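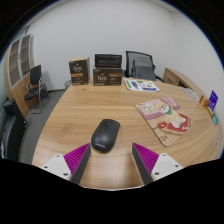 Progress report to Treloar, October
Project: Teaching by demonstration with hand-held grippers
Prepared by Kekeli Addo, Selance

During this reporting period the team moved from trial recordings to regular collection. Demonstrations are made by hand: an operator carries the gripper through the task, and the camera mounted on it records each movement. The grant provides for 4000 demonstrations across 11 tasks. Collection is complete for 8 of these tasks and under way for the rest.

The current task is placing a computer mouse on a mouse pad. Work is carried out on an ordinary office table with other items left on it, as agreed in the revised plan. Operators are asked to begin each recording with the gripper open and to vary the angle of approach.

Review of the recordings is led by Lachlan Hollis. Most rejected recordings were made too quickly for the motion to be tracked, and the operator instructions have been rewritten accordingly. A second review will follow once the new instructions have been in use for 4 weeks.

Spending remains within budget. Delivery of the replacement fingers from Flekus was delayed, and we request approval to move the unspent equipment funds into the next period.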